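Início | Guias | Cozinha | Arrumação | Contacto

Este site usa cookies para melhorar a sua experiência. Aceitar | Recusar

Guia do organizador Plolomeck, secção 5: a caixa dos utensílios e escovas

Chegámos à parte de que eu mais gosto, confesso! A caixa grande serve para tudo o que é comprido e nunca cabe direito nas gavetas (escovas de garrafa, espátulas, colheres de servir, essa tralha toda).

1. Esvazie a gaveta antiga em cima de um pano e separe o que é de lavar do que é de cozinhar.

2. Passe a caixa por água morna com uma gota de detergente e seque bem os cantos.

3. Deite primeiro as peças compridas, ao baixo. Eu cá ponho-as quase paralelas, mas não sou fanática.

Nota: as escovas entram sempre secas. Uma vez guardei uma ainda a pingar e o cheiro ficou na caixa até ao fim de novembro.
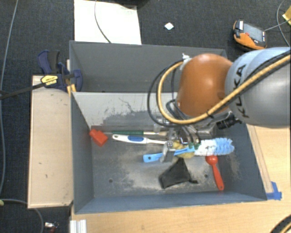

4. Junte depois as peças pequenas e moles, nos espaços que sobrarem. Se tiver cabos com furo na ponta, vire os furos todos para o mesmo lado, que assim é só puxar com um dedo.

5. Nada de encher até à borda! Deixe 2 dedos livres em cima.

Cuidado: facas e raladores não vão para esta caixa. Para esses há o estojo Bednarek, na secção seguinte.

Se ao fim de uma semana ainda anda a remexer até ao fundo para encontrar a escova, tire metade das coisas e recomece no passo 3.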